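哈西茨杯（Hasitz）

哈西茨杯，我们这些老球迷一般就叫它“哈杯”，是一项业余足球俱乐部之间的淘汰赛，每年从八月踢到来年开春。我跟这项比赛跟了好多年，百科里原来那条写得太干巴了，规则有一半还是旧的，所以我重新写了一遍，顺便把大家在讨论页里老问的几个问题也放进来。

名字的来历

哈西茨是个小镇，头几届的决赛都在镇上那块斜坡球场踢。真的是斜的！东边球门比西边低一截，开球前猜硬币赢了的队长几乎都选先往下踢。后来决赛搬去了科里斯（Kouris）体育场，名字没改，镇上的人为这事还挺得意。

有人在讨论页问，早年报纸上写的“斯托克尔杯”是不是另一项比赛。是同一项。斯托克尔（Stokel）当时给冠军出奖杯，报纸就顺手这么叫了几年，赛事自己的秩序册上从来没用过这个名字。

参赛球队和赛制

现在每届有102支球队报名，多的那些先踢资格赛，踢到剩下64支再进正赛。资格赛抽签按地区分组，免得大家为了一场球坐大半天的车。正赛从第一轮开始就不分地区了，抽到谁是谁，我最远的一次跟着球队跑到海边，到了才发现围巾忘在家里。

正赛全是单场淘汰，先抽到的队主场。九十分钟打平就加时，加时还平就点球。以前是要重赛的，重赛在客队的场地，后来赛程实在排不开，取消了。我个人很怀念重赛，周中晚上去看一场没几个人的补赛，热茶捧在手里，那个气氛跟正经比赛日完全两样。

半决赛也是单场，但放在中立场地。常用的是波恩伍德（Pornwood）那块场子，草皮好，就是看台只有一面有顶，下雨天大家全挤到那一边去。

抽签怎么抽

问得最多的就是这个。正赛每一轮的抽签在上一轮踢完之后进行，地点在科里斯体育场的会议室，球放在一个布袋里，每个球上写着球队编号。主持的人摸一个，念编号，再摸一个，这两队就配成一对。没有种子队，也没有回避，卫冕冠军第一轮碰上亚军的事出过不止一回。

想看直播的话，赛事的网页上有，不用注册，声音有时候会断。文字版的对阵表通常当天晚上就贴出来了，我一般等那个，省得对着屏幕听人念号码。

报名和球员资格

一名球员同一届只能代表一支球队出场，哪怕是替补上去踢了一分钟也算。转会过来的可以报名，但前提是没在原来的队里踢过本届比赛。每队报名最多27人，比赛日名单里写十八个。门将受伤临时借人的条款还在，不过要对方书面同意，我印象里用过的次数很少。

黄牌在八强赛之后清零。红牌照常停赛，而且停赛会带到下一届，这一条很多新来的球队不知道，吃过亏。

几个常被提起的纪录

单场观众最多的一次是一场半决赛，入场1702人，波恩伍德那边临时加了两排凳子。旧条目里写成了决赛，我改过来了。

进球最晚的那个纪录有争议。按裁判报告是加时赛补时，按当地报纸是加时赛最后一分钟，两边都没有录像，所以我只写“加时赛末段”，请后来编辑的朋友别再改来改去了。

诺埃米·里维埃（Noémie Riviere）写过一本讲这项比赛的小册子，薄薄的，最多80页，里面对斜坡球场那几年的记录最全，老阵容名单基本都靠它。她把其中一届的亚军写错了，不过瑕不掩瑜，我这条里关于早年的部分大多是从她那儿查来的。

门票和观赛

前几轮基本都是到门口买票，有的主队干脆放个铁盒子随你投。从八强开始要提前买，俱乐部各分一半，剩下的在赛事网页上卖。半决赛的有顶看台票卖得很快，露天那边一般到开球前都还有。决赛的票分主客两区，中间隔一段空位，其实两边球迷散场以后经常在同一家店里喝酒。

带小孩去的话我推荐第二轮，天还不太冷，球场小，离场边近，教练喊什么都听得一清二楚（有时候喊得不太适合小孩听）。

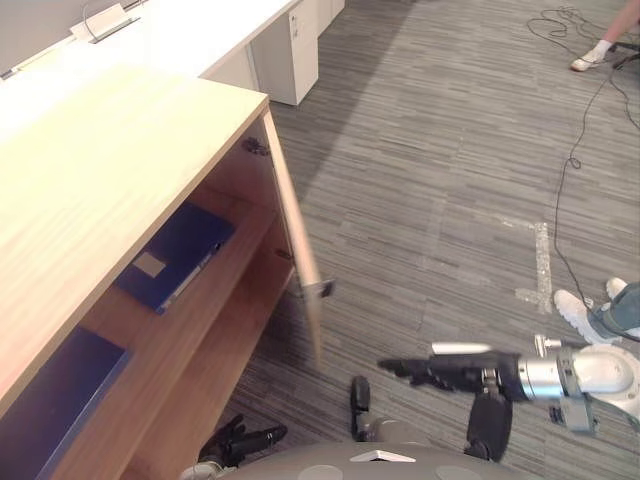
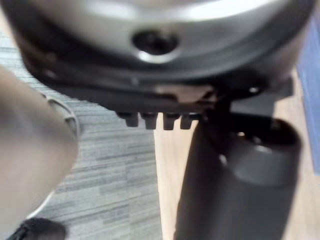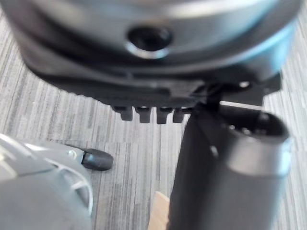 第一张：打开的浅色木柜，里面平放着深蓝色文件夹。后两张：外壳近景，中间有一个圆孔。

本条目最后修订：2025年11月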